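Handheld gripper capture - what are your actual rules?
Posted in: Teleop and Data Collection

hoarau_bench
Trying to write a one page standard before we start the Ikine batch in January. So far: both grippers in view at all times, markers facing up, reset between takes. What am I missing?

mastura2
Tag visibility. We throw out any take where a cube is blocked more than 3 seconds. Sounds harsh but tracking drifts and you wont catch it until training.

kettlefish
3 seconds is way too strict for two-handed stuff. Hands cross, tags vanish, its normal. We flag and keep.

mastura2
Flag and keep is how you end up with 1,000 takes and no idea which ones are good.

sturkirari_ops
Strap check before every session too. Buckles closed, harness snug, cables clear of the elbows. And grip both ends on anything long - one-end lifts let the thing swing.

hoarau_bench
Both ends, yes, adding that. What about clutter on the table? My draft says target object only.
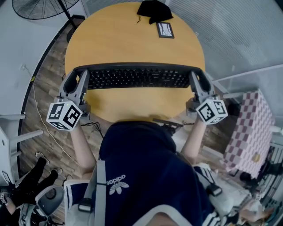
Two-gripper keyboard lift, one at each end, marker cubes on top.

sturkirari_ops
^ that's the grip I mean. I'd leave the other stuff on the table personally. Real tables have stuff on them

kettlefish
Agree on clutter. Dont agree on the cable, I'd tape anything that hangs off the near edge. Written rule for us now.

mastura2
Clear table for the first 92 takes, then add things. Otherwise new operators bump everything.

hoarau_bench
Ok so 2 versions of the table rule. Will post the draft tonite, still not sold on the 3 second thing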